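Section 4. Setting the Table with Your Plumusura Cloth

Before you begin, please give yourself a little room and a little time. The cloth is light and folds in on itself very easily, so a clear tabletop makes the whole business much more pleasant.

1. Wipe the table and let it dry all the way.

2. Put your plate down first, a bit to one side, so you can see how much space is left for the cloth.

3. Set the cloth down beside the plate in a loose heap. There's no need to smooth anything yet!
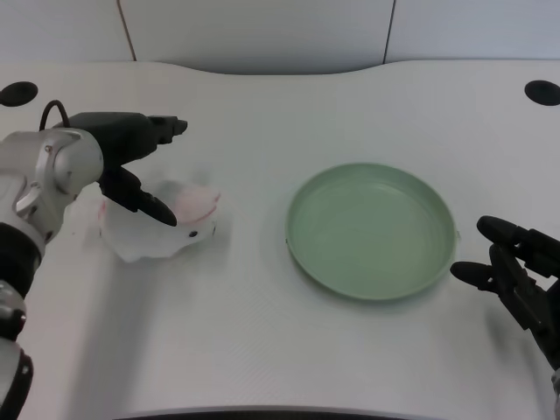
4. Find two neighboring corners (they like to hide in the folds, so be patient) and lift them gently until the cloth hangs open.

5. Lower it to the table and smooth it from the middle outward with the flat of your hand.

6. Fold it in half, then in half again, and lay it next to the plate.

Note: Look both sides over before you fold. A pink or red mark from berries or sauce is best treated the same evening — cool water first, then a little mild soap, and plenty of rinsing.

Caution: Don't rub a colored stain with a hot, wet sponge, and don't iron over it. Heat can set the color for good.

If a stain won't budge after two washes, write to Radwa El Khatib at our Selldale workshop and mention item 1602. She answers every letter herself, usually by the next afternoon.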